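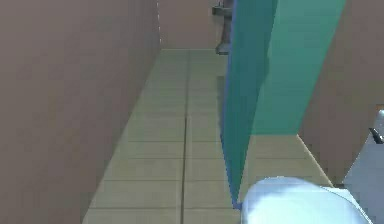 RELATOS

La firma

A Lucie Marchand le dieron el formulario un sábado, a las cuatro de la tarde, en la clínica Noiphan. Su marido había rellenado ya las dos primeras páginas con su letra apretada. Faltaba la firma de ella.

- Es un trámite - dijo él.

La trabajadora social se llamaba Chaiwat Inthanon y llevaba dieciséis años haciendo las mismas preguntas. Pidió al marido que esperara fuera. Él miró el reloj, miró a Lucie y salió sin cerrar del todo la puerta. Chaiwat se levantó y la cerró.

- La ley me obliga a preguntarle si viene por decisión propia.

- Sí.

- También me obliga a preguntárselo otra vez cuando está sola.
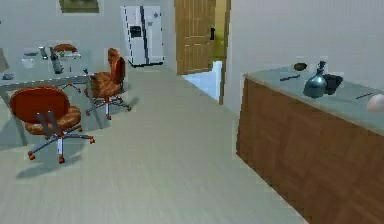 Mesa de cristal y sillas giratorias.

Lucie pensó en el dinero. La cuenta estaba a nombre de él, el alquiler también, y el trabajo en Prusar lo había dejado en septiembre porque él decía que el turno de noche no era para una mujer casada. Le quedaban 105 euros en un sobre, dentro de una bota. Había leído que podía elegir, lo ponía en la primera línea del folleto. No ponía con qué.

- Si digo que no quiero, ¿usted qué hace?

- Romper el formulario.

- ¿Y después?

Chaiwat tardó en contestar. Había una casa en Plurbridge, con una lista de espera de casi 10 semanas. Había una ayuda mensual que no alcanzaba para una habitación. Le dijo las dos cosas tal como eran y le apuntó un teléfono en un papel pequeño, de los que caben en un zapato.

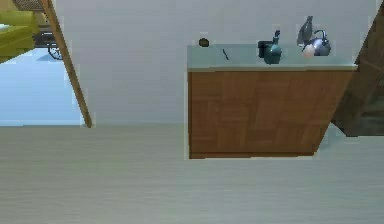
Lucie no había decidido si quería tener el hijo. Eso le sorprendió, porque todos a su alrededor lo tenían decidido desde hacía días, unos en un sentido y su suegra en el otro. Pensó en la cocina de su madre, en un armario de madera anaranjada con la encimera clara, donde se apoyaba de niña cuando quería que la dejaran en paz. Allí se le permitía tardar.

- ¿Puedo volver el martes?

- Puede volver cuando quiera, dentro del plazo.

Se guardó el papel. Dejó el bolígrafo encima del formulario sin firmar y se puso el abrigo. En el pasillo, su marido se levantó de golpe.

- ¿Ya está?

- No - dijo Lucie, y echó a andar hacia la parada del autobús.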